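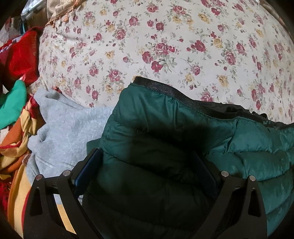
Rose print cushion, cream background

2 min read

hema_v
Recovering the cushions for our reading corner and I'm stuck on washing. The fabric is a print from Segers, red and pink roses with a bit of mustard. Do you prewash before cutting? The shop in Tostlow said no need.

Harish M
Always prewash. I skipped it in August and the covers came out of the first wash too tight to zip.

prerkier_anil
Disagree. Prewashing takes the finish off and the print looks tired from day one. Cut it a bit large and wash cold.

Harish M
Cut it large and it sags until you wash it. Then you're guessing how much it will shrink.

meenakshi_u
Wash a test square first. Measure it before and after. Mine lost almost 2 inches over a yard, on fabric sold as 100 percent cotton.

prerkier_anil
That's a lot. Did you tumble dry?

meenakshi_u
Yes, on high. Line drying would probably be less.

hema_v
I only have a dryer, so I'll do the test square tonight. Any opinions on piping?

Vignesh U
Wash the cord too if it's cotton. I'd skip piping on a busy floral, but my wife says I'm wrong.

Contact | © 2022 Idlow Home Sewing Forum | Back to top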